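La mano de Dromlow

Marwa Metwally aprendió el español con cuarenta años, y por eso hablaba despacio, eligiendo cada palabra como elegía los tornillos. En el taller compartido de la calle de atrás todos la esperaban cuando buscaba un verbo. Su compañero de mesa, Ladi Ibrahim, la esperaba también, pero movía el pie.

Aquel noviembre construían un robot que llamaban Dromlow. El nombre lo puso Ladi y no quiso decir de dónde venía. El cuerpo era blanco, los antebrazos negros, y la mano les había costado la mitad del año. Para moverla, Marwa escribió un programa en un cuaderno antes de escribirlo en la computadora. Tenía 248 líneas y tachaduras en casi todas.

—Aprieta demasiado —dijo Ladi la primera tarde, cuando el robot rompió un vaso de papel.

—Aprieta lo que yo le he pedido —contestó Marwa—. Yo he pedido mal.

Cambiaron los resortes de dos dedos. Cambiaron también la fuente, que compraron usada a un señor de Kumsa y que hacía un ruido de abeja. El motor de la muñeca aguantaba hasta 36 minutos de trabajo continuo y después había que dejarlo descansar. Marwa aprovechaba ese descanso para el té. Ladi lo aprovechaba para discutir.

Discutían sobre el destino del robot. Ladi quería llevarlo a la feria de Londbridge, ponerlo en una mesa y hacerle saludar a los niños. Marwa pensaba en su tía Hauwa, que tenía las manos enfermas y no podía sujetar un frasco sin que se le cayera. La tía vivía lejos y no sabía nada del robot. Marwa no se lo contaba por teléfono, porque una promesa por teléfono le parecía una deuda.

—En la feria dan un premio de 384 —dijo Ladi.

—¿Y con eso qué compramos?

—Otra muñeca.

Era una buena respuesta, y Marwa estuvo enfadada toda la noche por esa razón.

Al final decidieron probar la mano en una habitación de verdad, con alfombra y muebles, lejos de la mesa del taller. Quyên Khúc les prestó el dormitorio grande de su casa por una mañana. Bajaron el robot de la furgoneta envuelto en mantas, y Quyên solo les pidió que no rayaran la cama.

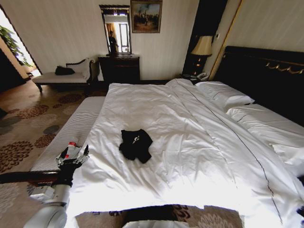 Marwa había pasado la semana anterior corrigiendo la fuerza de los dedos, poco a poco, con miedo de quitarles demasiada. Aquella mañana no tocó ningún número. Miró la botellita blanca de la banda roja, derecha entre los dedos de metal, al lado de la cama, y pensó que la tía Hauwa la habría cogido con las dos manos. El edredón blanco estaba arrugado y había una prenda negra encima. Marwa quiso doblarla, por costumbre, pero se quedó quieta para no distraer a Ladi.

—Espera —dijo él, muy bajo—. No hables ahora.

Ella no iba a hablar. Contaba los segundos en su propio idioma, como hacía siempre que tenía nervios, y cuando perdió la cuenta empezó otra vez desde el uno.

—¿La suelto? —preguntó Ladi.

—Todavía no. Déjala un poco más.

Por la tarde, de vuelta en el taller, Marwa pasó a limpio las páginas del cuaderno. Ladi barrió las virutas sin que se lo pidiera. Después ella buscó el teléfono y marcó el número de su tía, y mientras sonaba todavía estaba eligiendo la primera palabra.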